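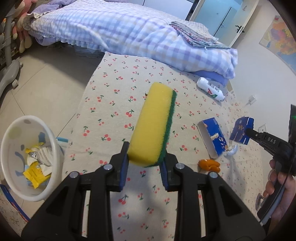
Table next to the bed, how do you sort this sort of thing?

Flindolus Home Forum > Bedrooms and storage > Tidying

marrowfat
Posts: 1000

There is a long surface beside our bed with a cherry print cloth over it, and it has turned into the place where anything small gets put down. Cleaning sponge, a white tube, blue cardboard box, bits of cord. None of it is rubbish exactly but hardly any of it belongs in a bedroom either.

I have had two goes at it this month. Both times I moved everything to one end, wiped down, and then it crept back. I would like a method that somebody has used for more than a fortnight. Things to know:

No drawers on it. The space underneath is taken up with spare bedding.
I don't want to buy a chest of drawers, the room is narrow.
The cloth stays. It came from Ntuli on the market and I like it.

What would you do first?

tansy_row
Posts: 212

Take the lot off. Put it on the bed, every last thing, then only put back what you use in that room. If it is on the bed you have to finish before you can go to sleep.

I would start with the sponge. Yellow and green ones are for the sink, so it goes back to the kitchen today and that is one thing gone.

oldgate
Posts: 88

I disagree about the bed. I did that once, got fed up at ten at night and the whole heap went on the floor, where it stayed until Easter. Do it in place. Start at one end and work along, picking up each thing once.

Also I keep a sponge upstairs on purpose. I use it on the window sills and the skirting, and if it lived in the kitchen I wouldn't go and get it. So I wouldn't say it has to go down, only that it needs somewhere that isn't next to your pillow.

marrowfat
Posts: 1000

The sponge is for the sills, yes. We get black spots along the bottom of the window every winter. I could hang it in the bathroom I suppose.

pipkin22
Posts: 47

Bathroom, in a jar. Does the scourer side not scratch the paint? I use a cloth on mine.

marrowfat
Posts: 1000

Soft side only. It's gloss paint and old at that.

tansy_row
Posts: 212

What is in the blue box?

marrowfat
Posts: 1000

Not a lot. I opened it, took out what I wanted and left it standing about with the flaps up. Most of what is on there got there the same way. Packet opened, thing taken out, packet stays. I have got the box, a crumpled tissue and a little orange thing all within a hand's width of each other, and the white bottle lying on its side at the back.

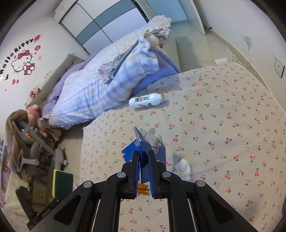

Re: Table next to the bed, how do you sort this sort of thing?

oldgate
Posts: 88

Then your trouble is packaging and you want a bin within reach. We have a small one by the bed with a paper bag in it, and it goes down with the recycling. It made more difference than any of the baskets my sister gave me.

Flatten the box while it is in your hand. If the top is already torn it won't close properly again, so there is no point keeping anything in it.

fenlark
Posts: 600

I would keep the box, or at least part of it. I cut mine down and stand them in a tray as dividers. Cardboard is free and it comes in all the sizes you need. One for tubes, one for string, one for pens and so on. When one gets tatty you swap it for the next.

Before you flatten anything, check whether it has the instructions printed on it. I threw away a carton last year and then had no idea how much of the stuff to use.

oldgate
Posts: 88

Cut the instructions out and keep those, then. You don't need to keep a box to keep a paragraph.

We cleared my mother in law's flat in Flirkness and she had a wardrobe of boxes put by as dividers. Not one had been cut up.

fenlark
Posts: 600

Fair enough, but I do cut mine up.

pipkin22
Posts: 47

Can I ask about the cloth? I had one on a chest and found it made things worse. With a busy pattern you don't see the small bits. A piece of cord or a tablet or a button just disappears into it. I changed to plain white and now I notice straight away if something has been left out.

marrowfat
Posts: 1000

You may have a point as the orange bit took me a while to spot, what with all the red. But the cloth hides the marks on the top underneath, which are bad, and it washes well. I'm not changing it.

tansy_row
Posts: 212

Keep the cloth. It's cheerful. I'd only say pull it straight when you've finished, because I never feel a table is done while there are creases in it.

For the white bottle and the tube, stand the bottle up. Things lying down take twice the room and they roll. I have a shallow tin from Plorkville garden centre, meant for seed packets, and all my bottles and tubes stand up in that. You lift the tin, wipe, put the tin back.

fenlark
Posts: 600

Second the tin. Or a loaf tin if you have an old one. Tubes go in cap down.

oldgate
Posts: 88

And the cord? Everybody forgets cord. Wind it round two fingers, tuck the end through, and put it in the kitchen drawer with the rest. If the end has frayed, cut the frayed part off first or it will only get worse.

Anything shorter than your forearm I would throw out.

pipkin22
Posts: 47

I keep short ones for tying up tomatoes.

marrowfat
Posts: 1000

Right, had a go this afternoon between four and five. I did it oldgate's way, starting from the bed end and not putting anything down twice.

Sponge is in the bathroom in a jar. Tissue binned. Blue box flattened after I had cut the side off it with the writing on. Cord wound up and in the kitchen drawer, less the frayed end. Bottle and tube are standing in a loaf tin, which is a bit too deep for the tube but will do for now. The orange thing I have put on the window sill until somebody in the house tells me what it belongs to.

Then I took the cloth off, shook it out of the window and put it back the other way round, so the faded end is at the back.

No second bin yet. I want one narrow enough to go between the bed and the table leg and the ones I have found are all too wide.

oldgate
Posts: 88

Try the bathroom section, they do slim ones for beside the loo. Or hang a paper carrier off the bed frame while you look.

tansy_row
Posts: 212

Well done. Let us know in a fortnight whether it has crept back.

marrowfat
Posts: 1000

Will do. There is already a pair of glasses and a mug on it, but those are allowed.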